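Gurden Two-Arm Teaching Cell

The Gurden cell is a bench-mounted workstation for recording manipulation tasks by demonstration. It is supplied by Grevarico to university laboratories, technical colleges and company research departments that wish to teach a task directly, without writing a motion program for each step.

Methods of teaching

Two methods are supported. In hand guiding, the operator holds the arm near the wrist and leads it through the task while the drives compensate for its weight. In remote control, the operator sits at a separate desk and moves a pair of Andex leader handles, and the arms in the cell follow. Most customers begin with hand guiding for single-arm work and change to the handles when both arms are needed at once.

Each demonstration is stored as one record containing joint positions, gripper opening and the pictures from the wrist cameras, all on a common clock. Records may be replayed, trimmed or rejected from the Sarantis software, a licence for which is included in the purchase price. A demonstration that is stopped part of the way through is kept in a separate folder and is not mixed with completed ones.

Supply and installation

The standard order comprises two arms with two-finger grippers, the mounting rail, the leader handles, a control unit and the Sarantis licence. Floor surfaces and wall panels are chosen by the customer and may be changed between recording sessions. The control unit stores 400 demonstrations before transfer to an external drive is required.

Installation and a first day of operator training are arranged by Afshin Farahani at our applications office. The warranty period is 12 months from installation — extensions may be agreed in writing before it ends. Please quote order reference 631 in all enquiries about this cell.

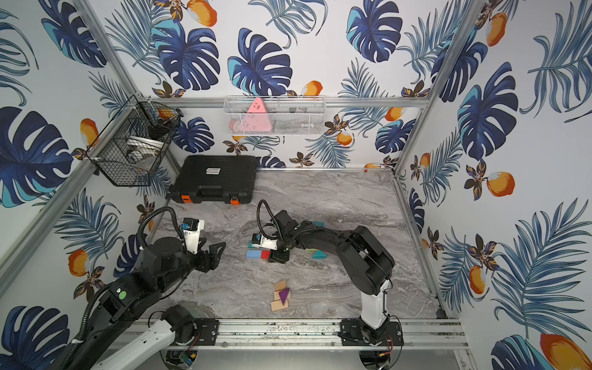
Gurden, November

Block handling remains the usual starting exercise for new operators. Both arms are fixed to the rail along the near edge of the cell, and the gripper on the right is lowered among the coloured wooden blocks while the one on the left stays open above the floor. Each wrist carries its own small camera.

Operators are advised to practise the exercise with one arm before recording with both. Visits to the demonstration room may be booked on weekdays, and on Saturday by prior arrangement.

Contact | Terms of supply | © Grevarico | Back to top

This site uses cookies to remember your settings. Accept | Manage preferences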